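Reach-in rules (household robots)

Reach-in rules are the bits of good practice that cover a robot arm putting its hand inside something: an oven, a fridge, a dishwasher, a cupboard. I look after this entry and I've rewritten it more times than I'd like, so forgive the chatty tone — the stiff version was unreadable and people kept emailing me about it.

Where they come from

Most of what gets called "the reach-in rules" started as a shop handbook at Etari, a small outfit that tests kitchen arms. The handbook had 61 rules, and plenty of them were really the same rule wearing a different hat. Pivton, who write planning software, boiled the list down to 14 and put it out for anyone to use. The Mansour revision added a section on simulated trials, and that's the version I cite here. None of it is law! It's a house standard that a lot of people happen to like, and you still have to follow whatever safety rules apply where you live.

What the rules cover

The first group is about the opening. A door has to be fully open before the arm goes in, and the software has to check that with a sensor reading or a known door angle (assuming it's open because you told it to open doesn't count). The arm also keeps a set gap from the door the whole time, elbow included. People forget the elbow. I forgot it for ages, and my planner happily swung the thing through a cabinet handle over and over.

The second group is about what's being carried. Open dishes stay close to level, moves are slow, and the grip is checked before the hand crosses the front edge of the appliance. Tilt limits are set per dish, so a bowl of soup and a bowl with one carrot in it don't get the same number. Fallell, the test kit most folks run, ships with 273 trial layouts, and a good chunk of them only change the dish.

The third group is about power. Nothing that heats, spins or sprays may be running while any part of the arm is inside. On a microwave that means the arm is clear and the door is shut before a start button gets pressed, and a person can stop the job at any point.

Simulated trials

You're supposed to pass in simulation before you go near a real kitchen. The revision asks for 6 clean runs in a row on each layout, and a run with any contact outside the planned ones starts the count again. Touching the turntable when you set a dish down is planned contact. Brushing the cavity wall isn't.

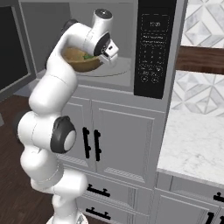

Does a clean simulated run mean the arm can be used at home?

It only clears the arm for supervised trials on real hardware, and those have their own sign-off.

Related entries
Door angle checks
Planned and unplanned contact
Tilt limits for open dishes

Comments

Thanks for the elbow warning, mine did the same thing with a fridge shelf.

Is the tilt limit measured from the rim or the base? The rules just say "the dish."

Reply from the page author: From the rim — I'll add that to the tilt entry.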